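The Grirkau Matter

Morfudd James had practised criminal law in Swanson for long enough to know when a client was lying, and Wendell Greenberg wasn't. He was just bad at telling the truth in order.

"Start with the cheque," she said.

"The cheque was for 700 dollars. I wrote it to Grirkau for the trailer."

"Before or after you drove the trailer home?"

He thought about it. "After. But they said that was fine."

"Who said?"

"Xinyi Yin. She was on the counter."

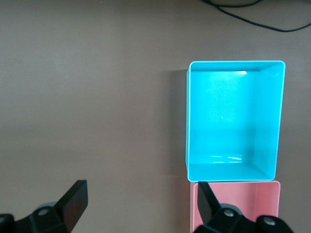 Morfudd wrote the name down and underlined it. The charge was theft over a trailer worth more than the cheque, and the Crown had a statement from the manager, Cuiping Cao, that no one at Grirkau had agreed to anything. It was dated 5/8/18. There was no statement from Xinyi Yin at all.

"Does she still work there?"

"She went to Huritz in July. My neighbour saw her."

Morfudd drove out to Huritz that afternoon. It took most of a tank. Xinyi Yin was on her break behind the store, eating a mandarin, and she didn't seem surprised.

"I told him he could take it and pay the rest later," she said. "I put it in the book. Page 519. Cuiping never reads the book."

"Would you say that in court?"

"Would I have to take the day off?"

"Probably two."

She finished the mandarin and put the peel in her pocket. "All right," she said. 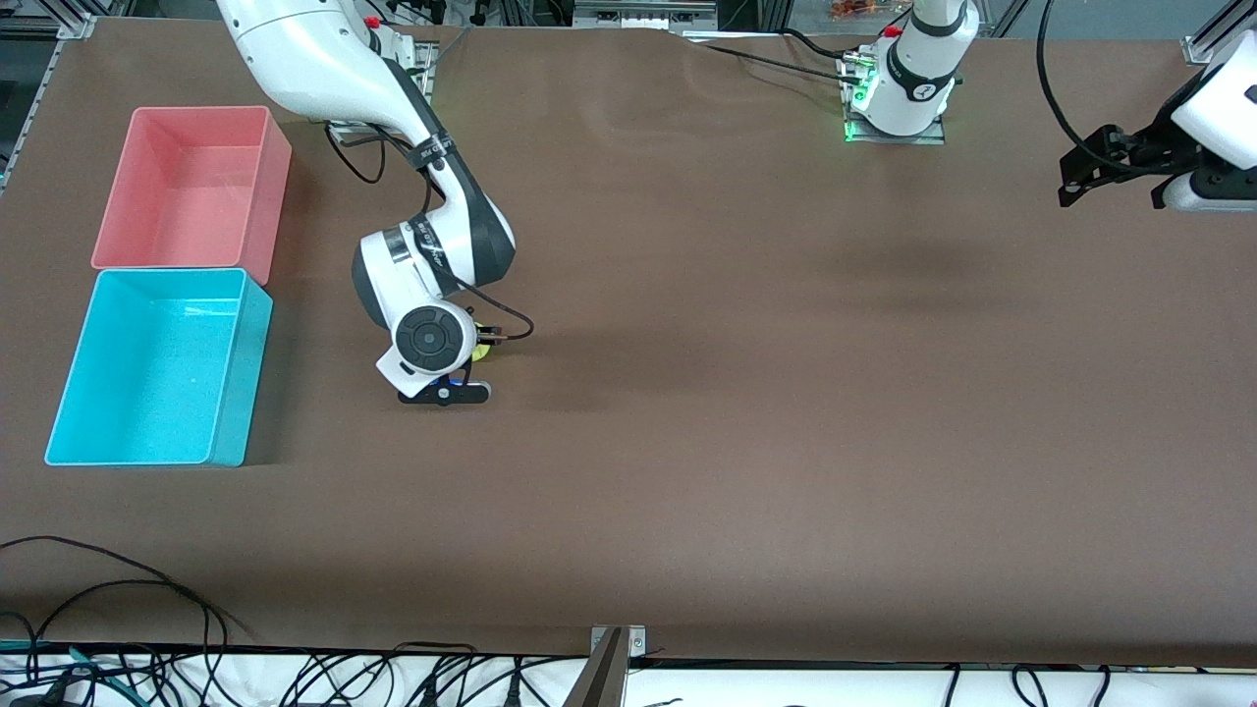 The prosecutor, Shuzhen Kang, rang the office three days after she got the copy of the page. She had a cold and kept the call short. The charge would be withdrawn. She wanted Mr. Greenberg to pay the balance on the trailer, and she wanted it done before the next court date.

Morfudd phoned Wendell and told him. The line was quiet for a while.

"So I can use it again?" he said.

"Pay for it first."

"I've got the cheque book here."

"Get a receipt this time," she said, and went to find the file for her next client, who was already in the hallway.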